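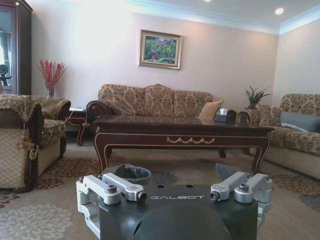

The fault was in the wrist cable, according to Vallau, and the log backed that up as far as the log went. I had asked by message whether we should stop for the day. The answer came back in two lines: stop if it faults again, and keep hands out of the fingers until the power is off at the base, whatever the screen says.

7 May 2023

It faulted again. Error 282, same as yesterday, gripper lost position. The arm froze the way it is supposed to, but the fingers kept closing for a moment after the screen said stopped. I had my hand nowhere near them. I wrote down the time and the cycle number, 3,967, and hit the red button anyway.

We were doing the living room list. Pick up, carry, put down, go back. The coffee table has been the worst part of it all week. The top is glossy and the depth readings jump around over it, so the arm comes in slow and then corrects late. I thought that was the whole problem until today. Now I think the late corrections were the wrist cable dropping out, and I blamed the table for it.

Power off at the base, waited five minutes, opened the cover on the arm side. The connector was seated. I pushed on it and it moved a little, so seated may be too strong a word. The sleeve on the cable has a shiny spot where it rubs when the wrist turns past 59 degrees. The Dönmez sheet says to replace at 2,000 cycles if there is wear. I had read that as a suggestion. We are at almost double that.

Did not run it again. Put a tag on the base switch and sent the log to Skirkier with a note about the fingers, which bothers me more than the cable does. A worn cable is an ordinary repair. Fingers moving after a stop should be looked at by the people who wrote the stop.

Skirkier wants the whole log folder, not only the last run. That took an hour to upload from here. Dokwood has one spare cable on the shelf and can send it tomorrow. I asked for two.

Lower back hurts from kneeling on the rug. Ate late, soup and toast. Need to move the cycle count to the front page of the notebook so I see it when I start.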